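Monitor arm on a cubicle desk when you can't drill or clamp at the back?

Posted in Office and Workspace

deskbound_tally

I started a new job in April in a county records office and I've been given a cubicle in the middle of a row. The desk is fine for size but the monitor sits too low for me. I'm tall, and by two in the afternoon my neck is stiff enough that I notice it on the drive home.

I asked facilities about a monitor arm. They told me I can buy my own, but I can't drill the desk, and I can't attach anything to the partition that would leave a mark. The back of the desk is tight against the panel. I can get a ruler down the gap but not my fingers, so I don't think a normal C-clamp will go on there.

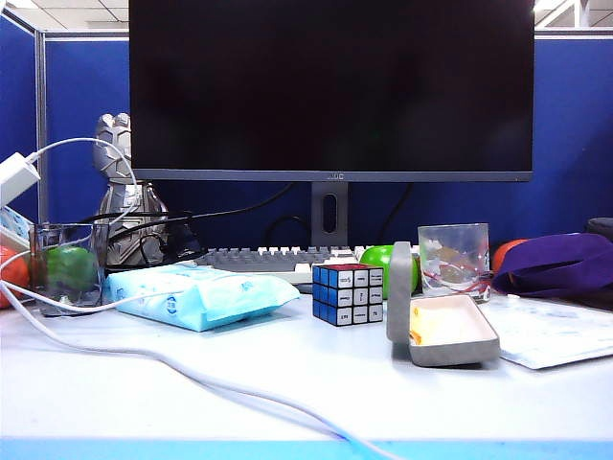
I've looked at the Dollitz single arm, which comes with a clamp and a grommet mount, and at a plain riser shelf. The arm costs 100 dollars and I'd be paying for it myself, so I don't want to get it home and find out it won't fit. I type all day and look between the screen and paper files, so I also need to keep some room for the files. I can't change the height of the desk.

Has anyone put an arm on a desk like this? Is it worth it, or should I get the riser and be done with it?

3 replies

Gkikas

I would get the riser first, or even try it with a couple of reams of paper before you buy anything. Put the reams under the base of the stand, work like that for a week, and see if your neck improves. If it does, measure the stack and buy a riser that height. The top of the screen should end up level with your eyes or slightly lower. If you wear progressive lenses, go lower than that, or you'll be tipping your head back to read.

On the arm, the clamp is your problem, as you guessed. Most of them need a couple of inches of clearance behind the desk for the bracket. You have three ways around it.

Pull the desk forward. Freestanding desks can often move a few inches without anyone minding. Look underneath before you try. If the surface is sitting on brackets that hook into the panel uprights, it isn't freestanding and you should leave it alone. Those brackets hold the weight of the desk and sometimes help hold the panels up too.

Clamp to the side. If one end of the desk is open, an arm with a long reach can be mounted there and swung in. The screen will bounce a little when you type. Check the reach in the product listing, and remember that the arm has to fold somewhere. With a partition right behind the desk, the elbow may hit the panel before the screen is as far back as you want it.

Use a freestanding arm with a weighted base. It takes up more of the desk but needs no clamp. It won't go as high as a clamped one, so look at the maximum height before you order.

Whichever way you go, find out how heavy the screen is without its stand. The arm will have a minimum weight as well as a maximum. A light screen on a stiff arm will creep upward until you adjust the tension. Also look at the back for four screw holes in a square. If there aren't any you'd need an adapter plate, and I wouldn't bother.

For the paper files, get a slanted document holder that sits between the keyboard and the screen. That did more for my neck than raising the monitor did. You stop looking down and to the side all day.

papercut_south

just get the riser. I had an arm at my last place and when they moved us to another floor I had to take it all apart and the new desk was too thick for the clamp. It's in my garage now.

Grokby

I install office furniture, mostly panel systems, so I'll add to what's already been said about the brackets.

Don't hang a monitor on the partition itself unless the maker sells a mount for it. People see the metal rail along the top and assume it's solid. On a lot of systems it's a trim cap that clips on. It will hold a name plate or a coat hook. It won't hold a screen on the end of an arm, and when it comes off it takes the fabric with it. We use Urmont panels on most of our jobs, and they have slotted uprights at the joints that will take a proper tool bar. Your facilities office can tell you what brand yours are. Ask them if they have a tool bar in storage. They are often left over from an older layout, and it solves the whole thing with no drilling and no marks.

If they don't have one, this is the order I would do it in:

1. Check whether your stand already adjusts. I've been called out for low screens where the neck had never been raised. Hold the base down with one hand and lift the screen by its sides. Some have a lock pin that has to come out first.

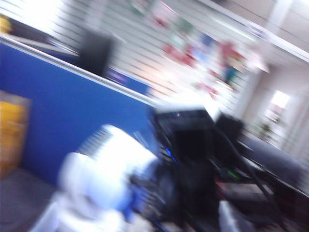 2. Measure from the desk to your eye level while sitting the way you normally sit. Then measure from the desk to the top of the screen. The difference between the two is all you need to make up, and it's usually smaller than people expect.

3. Check the slack in your cables before you raise anything. The video cable is the one that comes up short. A longer one is cheap, and it's easier to swap it before the riser goes in than after.

4. Set the chair before you settle on a final height. Feet flat, elbows level with the keyboard. If you change the chair later you'll have to do the screen again.

For a raise of a few inches, a riser is fine and you can slide the keyboard under it when you want the desk for files. I'd only pay for the arm if you need to push the screen out of the way several times a day.

deskbound_tally

Thanks, all. The desk is hooked into the uprights, so it's staying where it is. The stand does go up, but only a little. I'm trying it with paper under it this week and I've emailed facilities about the tool bar. They said someone can look on Thursday.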